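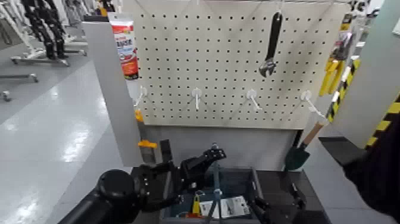

*Pegboard stand, tool area, Follholm workshop. Lower row of hooks free for allocation.*

## Progress report: shared tool store, period ending June

Prepared for the Galden Fund by Natanael Magalhães, site coordinator

**1. Summary of the period**

The grant provides for a shared tool store at the Follholm workshop, open to residents and to the repair classes. Fitting out of the tool area is under way. The white pegboard is mounted on its gray stand, and the first hand tools have been placed on it. An adjustable wrench hangs at the upper right, and a small shovel with a wooden handle has been placed at the lower right of the stand. The four hooks in the lower row have not yet been assigned.

**2. Inventory**

Adalberto Pacheco has completed the first inventory, which lists 61 hand tools. Of these, 13 need repair or new handles before they can be lent. Adhesives and sealants are recorded separately as consumables and will be moved to a closed cabinet once it has been delivered by Hudec.

**3. Layout and safety**

Yellow-and-black striping is in place on the right side of the stand. Emiliano Cortés reviewed the layout in May and asked that long-handled tools be kept off the board — a wall rack is to be fitted for them. He also requested a printed label under each hook.

**4. Expenditure**

Spending on hooks, labels and fixings stands within the $1000 line approved for small fittings. Receipts are held by Benedito Andrade and can be supplied on request.

**5. Work outstanding**

- Assign tools to the lower row and print the labels
- Fit the wall rack for long-handled tools
- Return repaired tools to the inventory
- Train three class leaders in the lending procedure

The cabinet delivery date is still to be confirmed. The lending register will open after the labels are in place.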